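Search the archive
Enter keywords

[Ayala-floor] Re: hand tools at the sorting benches 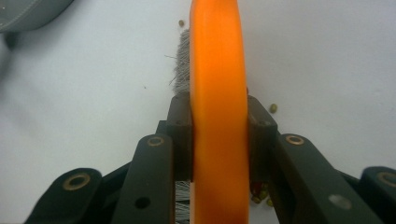 From: Tracey Bunting
To: Ayala-floor list

I can answer most of this, having been on the Rorndale benches since July.

Fredy Sánchez wrote:
> We've been told Pedcombe gets the same setup as Rorndale next.
> Does anyone there still do bench cleaning by hand, and did
> hours change? People here are asking me and I have nothing
> to tell them.

Yes, we still clean by hand, but less of it. Part of each shift now goes to recording. You do the bench jobs with the hand-held gripper so the arms can be trained on them: picking up a wire brush, setting it down, moving small parts from tray to tray. The target is 300 good runs a week per bench. Last week ours logged 309, and Maritza Benavides threw out 30 of them on review, so we were short.

Hours are the same. Breaks moved, which people liked less than the gripper. Your wrist gets tired in a different place than it does from scrubbing - ask for the lighter grip if you have small hands.

Pay grade is the open question. Hortensia Marulanda raised it with the Stollau office, and they said recording counts as bench work for now. Several of us think it should be listed as its own task, with training time paid. Get that in writing before Pedcombe starts. We didn't.

The arms themselves run two benches on nights, with one person watching both. It used to be two people. The other one went to packing and kept her rate.

Parveen Gilani has the sign-up sheet if anyone from Pedcombe wants to come over and try a shift.

Tracey

Filed under: Shop floor, Automation, Pedcombe

Recent threads
Night cover on benches 3 and 4
Break times at Rorndale
Glove sizes, again
Parking at Stollau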